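Notebook, June. Hygrometer comparison and salt jars, cont.

Carried on from the previous entry. Both Berka dial hygrometers back from Mthembu with new hair bundles fitted. Paperwork says adjusted at mid-scale only, so the ends need checking before either goes back on the store room wall.

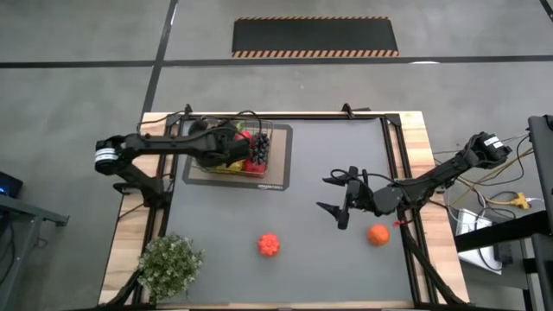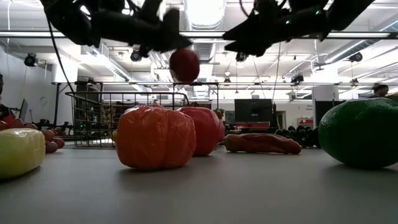
Purpose of this run is to find out how far the Berka dials drift from the Indov probe between the low and high ends, and how long they take to settle after a jump. Method is the usual one: sealed jars with a saturated salt slurry in the bottom, instrument on a stand above the liquid, lid greased. Magnesium chloride for the low point, sodium chloride for the middle, potassium sulphate for the high. I want the jars on a surface that doesn't flex when leaned on, as slurry splashed on the hair bundle ruins the reading and probably the bundle. A gray mat over the tabletop with a rigid aluminium frame along all four sides would do well, and I have asked for the same arrangement on the salt bench in place of the loose board. Until then the jars stay on the stone shelf by the sink.

Low point. Dial A settled after 4 hours, dial B took 6. Both read high against the probe, B more so. Tapped the case of each lightly before reading. A did not move, B dropped by a needle's width, so there is some friction in B's linkage. Not enough to reject it, but it goes on the card.

Middle point. Close agreement, as expected from where Mthembu set them. No correction needed. Left both in overnight with the lids taped and found no change by morning.

High point. Abandoned the first attempt. Condensation on the inside of the lid, caused by my moving the jar from the cold shelf to the warm side of the room without letting it come to temperature. Wiped out, regreased, started again and left it alone. Second attempt fine. A reads low by up to 5 per cent, B a little less. The maker's leaflet says hair instruments should be regenerated in damp air before a check like this, and I had skipped that. Will repeat with both wrapped in a damp cloth first.

Xolani Makhubela asked whether the probe itself can be trusted at the high end. Fair question. It was last compared against the Brollik chilled mirror, and the certificate stops short of where the potassium sulphate jar sits. I have written to ask for the mirror back for a day. If it can't be spared, the high figures stay in pencil.

Slurry note: the sodium chloride jar had gone too wet. There should be undissolved salt standing above the liquid in places. Added more and stirred with the glass rod. The magnesium chloride tub was left with the lid ajar again and has caked. Needs replacing, 10 minutes in the oven will not save it.

To do: damp cloth treatment, repeat high point on A and B, new lid grease, relabel the jars on the side as the lids get swapped. Correction cards to be filled in after the repeat, using the average of rising and falling readings – falling not yet done at any point.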